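3.2 Shrinkage and skew in printed cotton sheets

Printed cotton bedding is usually cut before final relaxation, so residual strain from the stenter is released during home laundering. The Clumley trial followed sheets through repeated domestic washing and recorded dimensional change along the warp and the weft. Fabric was supplied by Istutar in a plain weave at a single finished weight. Specimens were conditioned overnight, laid flat without tension, and measured between stitched marks. Marks made with ink were abandoned in the pilot, where they faded before the 20th cycle.

Figure 4. Printed cotton bedsheet with triangle motifs on a blue ground. 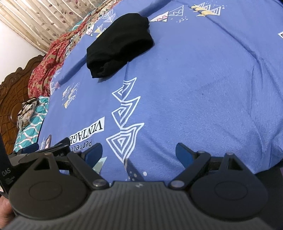

Does a cotton sheet shrink more along its length or across its width?
Length is usually the larger figure, as warp yarns are held under tension through weaving and finishing and recover once the cloth is wetted.

The effect was strongest in the first three washes. After that the warp readings settled, while the weft continued to drift by small amounts. Skew was handled separately, following the procedure of Kanaan (Section 2.4), and is reported as the offset of one weft yarn over the full width. In total, 1,902 readings were kept.
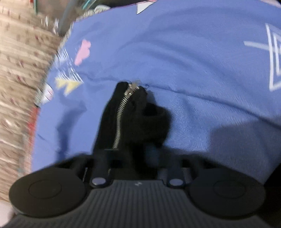

Readings taken within 175 mm of a hem were excluded from the skew analysis — the stitching restrains the cloth and lowers the apparent offset. The same exclusion was applied to the unwashed controls. Spin speed was held at 900 rpm throughout, and all loads were line dried indoors. Tumble drying is treated in Section 3.3.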